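Enlever la colle d'étiquette sur des bocaux en plastique

Posté par Teresa Pinheiro dans Maison et entretien
Mots-clés : étiquettes, colle, plastique, récupération

Bonjour à tous,

Je récupère des bocaux en plastique transparent pour ranger mes légumes secs et mes épices. Avec le verre je n'ai jamais eu de souci, je laisse tremper à l'eau très chaude et l'étiquette part en frottant. Avec le plastique, le papier s'en va mais la colle reste, et elle attrape toute la poussière du placard. J'ai essayé le vinaigre blanc, sans résultat. L'acétone m'a laissé une trace blanche sur un couvercle, donc j'ai arrêté tout de suite.

J'en ai 51 à nettoyer, presque tous du même modèle, et je voudrais avoir fini vendredi. Est-ce que quelqu'un connaît une méthode qui n'abîme pas le plastique et qui ne laisse pas d'odeur ?

Merci d'avance.

3 réponses

Ognjen Babić
Huile de tournesol et bicarbonate, à parts égales. Tu mélanges jusqu'à obtenir une pâte, tu l'étales sur la colle et tu laisses poser une demi-heure. Ensuite tu frottes avec un chiffon, pas avec le côté vert de l'éponge, qui raye. Le bicarbonate raye un peu aussi si on appuie, alors vas-y doucement. Pour finir, liquide vaisselle et eau tiède, deux fois, sinon le bocal reste gras et la nouvelle étiquette ne tiendra pas. 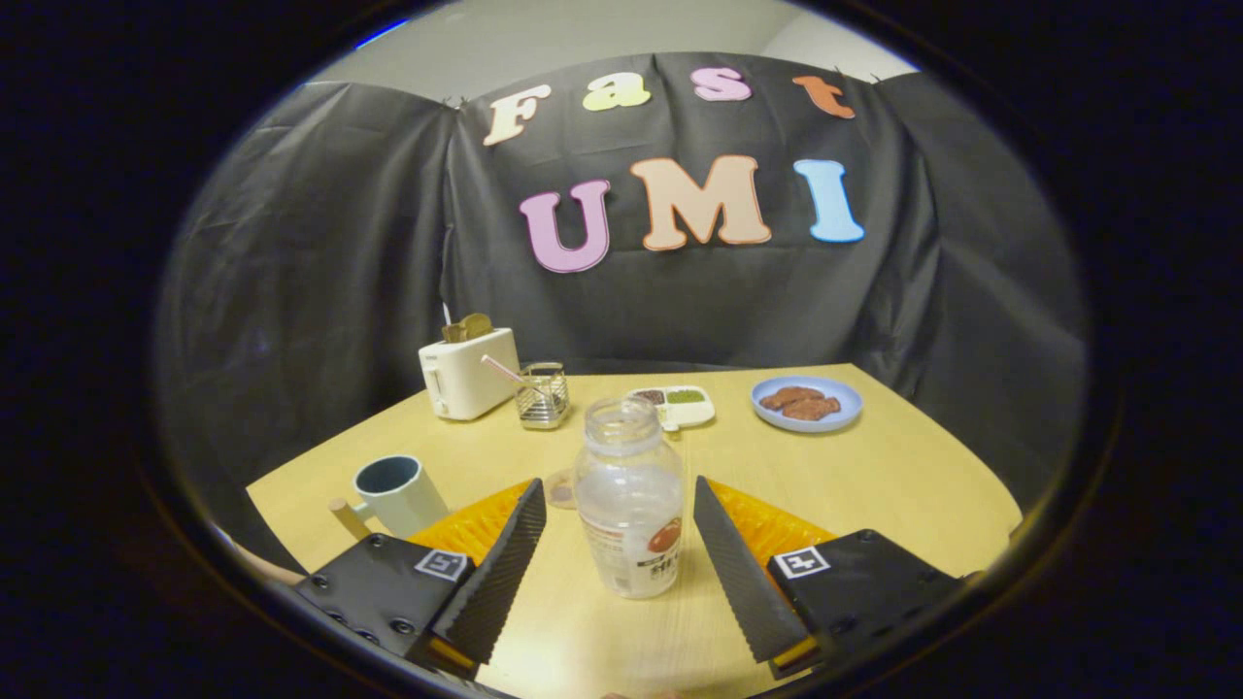 Bocal en plastique transparent, vide, sur une table en bois clair.

Pour les colles plus tenaces, sèche-cheveux à puissance moyenne pendant quelques secondes, en bougeant sans arrêt. La colle ramollit et on la roule avec le pouce. N'insiste pas au même endroit, certains plastiques se déforment assez vite. Regarde le sigle sous le bocal : le PET (chiffre 1 dans le triangle) supporte mal la chaleur, le PP (chiffre 5) nettement mieux. Évite aussi de verser de l'eau bouillante dans du PET.

Vesela Omerović
L'alcool ménager marche bien chez moi. J'en mets sur un coton, je tiens le coton appuyé une minute et j'essuie. Fenêtre ouverte, et loin de la gazinière. Essaie d'abord sous le fond du bocal, à un endroit qui ne se voit pas.
Pour l'odeur, je remplis d'eau tiède avec une cuillère de bicarbonate et je laisse toute la nuit sans le couvercle. Les joints gardent l'odeur plus longtemps que le reste, il faut les retirer et les laver à part. Bien laisser sécher à l'air avant de mettre des lentilles ou du riz.

Damir Đorđević
moi j'achète des bocaux neufs chez Grgić, ils sont vendus sans étiquette. sinon l'essence à briquet mais pas pour l'alimentaire

Commentaire de Teresa Pinheiro
Merci, l'huile et le bicarbonate ont marché sur les deux premiers. Je garde l'alcool pour ceux dont la colle a jauni. Les miens sont marqués 1, donc pas de sèche-cheveux.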